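Velside two-finger gripper with Drirley pads: our review after one summer
Posted 22 August 2024

I run the sorting side of a small secondhand children's bookshop, and I'd been going back and forth over a gripper for the arm since spring. We looked at three. The Chauvin was lovely and far beyond us, the Plelard was cheap but only took its own fingers, and the Velside landed in the middle, so that's where the money went. We had 2,000 dollars set aside for the whole business (pads, cable, mounting plate, everything) and I'm happy to say we stayed under it, though only just!

Most of our stock is paperbacks, and paperbacks are awkward things. They bend, they fan open, the covers slide against the pages, and a thick one behaves nothing like a thin one. So I'd say to anybody shopping for one of these: take your own books along to the demo, or mail them a box ahead of time. We sent 41 of our worst and it was the most useful thing we did in the whole buying process.
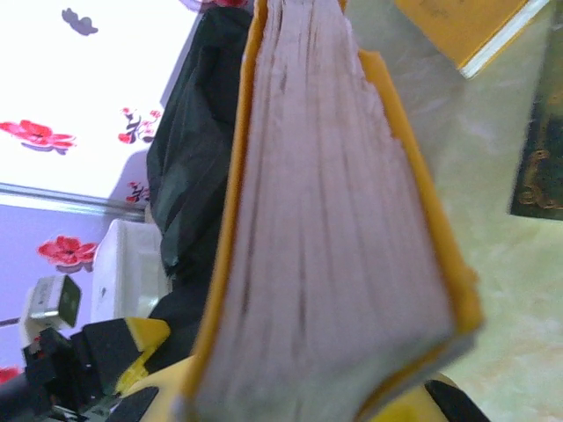
Yellow covers, yellow fingers.

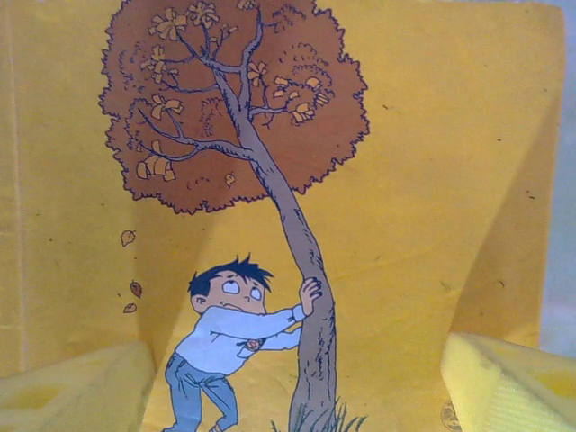 On to the money, which I know is what most of you came for. The gripper comes with one set of pads, and you'll want 2 more sets on the shelf before you begin. Ours went shiny after 7 weeks and the grip got noticeably worse on glossy covers. The Drirley pads cost a bit more than the Velside ones and I think they're worth it, but do order early, as ours took forever to arrive and we lost a good part of a month waiting. Put some money by for cable clips as well. I know, cable clips! I left them off the list and ended up paying for them out of the tea fund.

The force setting is easy to change and I like that very much. The manual is thin, and the page on finger spacing is plain wrong for the wide fingers, so write to support and ask for the newer sheet. They were kind about it and sent it the same day.

Four stars from me. I'm pricing up a second one for September, with the long fingers this time, and if the shipping is as steep as it was before I'll add a note underneath.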